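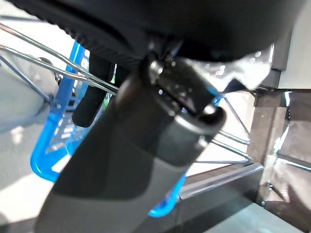

A dark grey gripper, its upper jaw angled up and to the right.

Wine clubs want you to stop tasting

I joined Briltero in January, after a dinner where Rachid Belhaj poured me a red I still think about. He is a member, and he had a referral code. By the time I got home I was a member too, at $90 a shipment, with 4 bottles in each one.

The first box was good. The second had one bottle I liked and three I gave to my sister, who cooks with them. After that I started reading the cards.

Every bottle comes with a card, and every card says the wine was found by a person with a gift. Small lots, hillside vines, a grower who almost wouldn't sell. I have no way to check any of it. Neither do you. I looked for two of my bottles in shops and couldn't find them anywhere, and the club takes this as proof of how special they are. It could also mean the label was printed for the club. A wine with no shelf price is a wine you can't compare with anything, and I'd like somebody at Briltero to explain why so much of the list is like that.

Their upper tier is called Rarer. Rarer than what? The page says "limited" in four places and never gives a number of cases. If there were only 100 cases of something, I would expect them to say so.

Ghizlane Erraji, who ran the tasting counter at Bodin for years, thinks I'm being unfair. Her view is that most people are scared of the wine aisle and a club gets them to open things they would never have picked. Fine, I'll give her that. But a good shop does the same job, and at Bodin you could taste before you paid and go home with one bottle.

Canceling took me 3 phone calls. On the second I was offered a free corkscrew. On the last I was asked whether I understood that I'd lose my place, and I asked what place, and the man didn't know.

I buy from Brodar now, a few blocks over. Last week they sold me a dull white for fourteen dollars. I told them it was dull, and they wrote that down.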